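# 스템리 공동 작업장, 중고 로봇 팔로 물건 집기 연습 한창

동네 공동 작업장 스템리(Stemley)에 요즘 저녁마다 불이 늦게까지 켜져 있습니다. 회원 코비나 테테 씨와 마리솔 이와사키 씨가 지난겨울부터 매달려 온 로봇 팔이 드디어 통 안의 물건을 상대하기 시작했거든요. 기자도 2월 18일 저녁에 잠깐 들렀다가, 따뜻한 차까지 얻어 마시며 그만 2시간을 눌러앉고 말았습니다.

두 사람의 목표는 소박하다면 소박합니다. 통에 생활용품을 되는대로 넣어 두고, 팔이 하나씩 골라 집어 옆 통으로 옮기게 하는 것이지요. 물건은 회원들이 집에서 가져온 것들인데, 모양이 제각각이라야 연습이 된다며 이와사키 씨는 지금도 기증을 반깁니다(부엌 서랍 구석에 잠자는 물건이 있다면 꼭 한번 떠올려 주세요!).

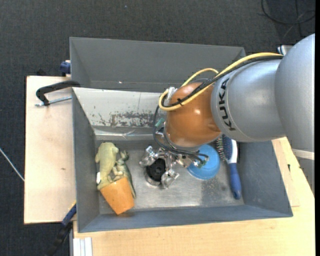
*금속 통 안의 검고 둥근 물건 위로 그리퍼를 내린 KUKA 로봇 팔. 왼쪽에 동물 모양 장난감, 오른쪽에 빗이 놓여 있다.*

통은 나무판 위에 올리고 클램프로 물려 두었습니다. 테테 씨는 이 고정 방식을 정하는 데만 3주가 걸렸다고 웃으며 털어놓았는데, 그동안 그려 본 도면이 작업장 벽 한쪽에 아직 그대로 붙어 있습니다. 지금까지 기록한 집기 시도는 약 500번, 그중 물건을 제대로 옮긴 것은 186번이랍니다. 이와사키 씨는 "납작한 물건이 제일 어려워요. 그래도 지난달보다는 훨씬 나아졌어요"라고 말했습니다.

다음 과제는 팔을 따라 이어진 케이블을 조금 더 깔끔하게 정리하는 일이라고 합니다. 구경하고 싶은 이웃은 평일 저녁에 작업장 문을 두드리면 됩니다. 물건을 기증하려면 입구 선반에 이름을 적어 두고 가시면 됩니다.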